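3.2 Counter sites and record collection

The study drew on service records from four municipal offices in Castport and the neighboring district of Pelow. Each office handles permits, tax payments, and records requests at a public counter, and each had reduced the number of hours during which a clerk is seated there. Visitors who arrive outside those hours are expected to call for help. The offices differ in how this is done, and the difference formed the basis of the comparison reported in Section 4.

Some 3000 visits were logged over the study period, which closed in December. Entries were removed where the arrival time was missing or where the visitor left before a clerk had been notified. After this step 2483 entries remained. The log sheet was designed by Fatima Oyelaran and was revised once, following a trial at the Rizk Street office, to separate the time a visitor waited before calling from the time that passed between the call and the clerk's arrival. Trial entries were not carried into the final set.

Counter surface and lighting were also noted for each office, as earlier work on public interiors suggests that glare can make small objects on a counter harder to find. Polished stone was coded separately from laminate and painted wood. A speckled gray granite with a glossy finish falls in the first group; its surface can carry a soft, blurred reflection of a curtain hung behind it.

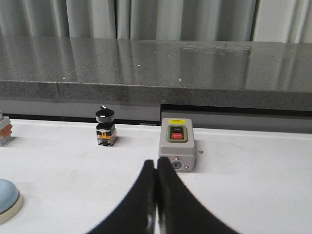

3.3 Classes of call device

Devices were sorted by the action asked of the visitor. Class A covers mechanical bells, which sound at the counter and depend on a clerk being within hearing distance. Class B covers push-button switches, which send a signal to another room. Telephones and printed notices were placed in Class C and are treated only briefly, as the Estex building was the one site to rely on them.

Of the retained entries, 1169 came from counters with a Class A device. A further 390 came from a counter where both a bell and a button were offered, and these were analyzed on their own so that visitor choice could be examined. No instruction was given to visitors at that counter on which device to use. Clerks recorded the device from the signal they received, and where a visitor used both, the first was entered.

Button color was recorded but was not used to form classes. Visitors may read a green cap as an invitation to press and a black cap as something meant for staff, yet the number of button sites was too small to test this. Elias Abou Jaoude reviewed the class assignments without access to the waiting times, and two entries were moved from Class B to Class C as a result.
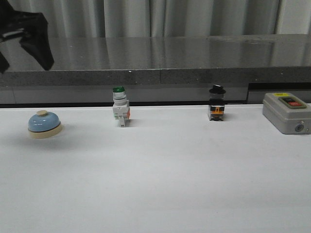 Figure 1. Class A and Class B devices: blue desk bell and push-button switches with green and black caps, with a gray control box.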